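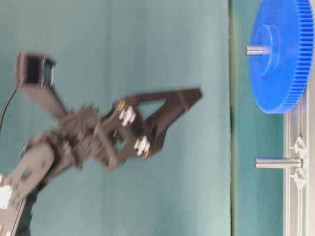
2 min read

The gear cell at Levano's Zasau plant runs through both shifts now. Since November, a robotic arm with a two-fingered gripper has handled gears and the metal pins they sit on, work that used to take up most of a day for the people on the line.

Levano makes drive units for conveyor builders. A normal week calls for 1,789 gears, and each one had to be pushed onto its shaft by hand. Sore thumbs and wrists were the usual complaint.

The company bought the cell from Fulanon, and a local shop, Bhatt, built the aluminum framing. Setup took three weeks -- longer than planned. The arm kept pressing gears on at a slight angle until the camera mounted near its wrist was set up again.

No jobs were cut. Two assemblers moved to final inspection, and another was trained to run the cell. She spent around 60 hours learning the software and got a raise when she finished.

Opinions on the floor are mixed. Inspection is easier on the hands, but some workers say it is lonelier, and they miss talking across the bench. Rush orders with odd gear sizes are still done by hand at the old station by the loading door.

Levano will decide on a second cell after the spring orders are in.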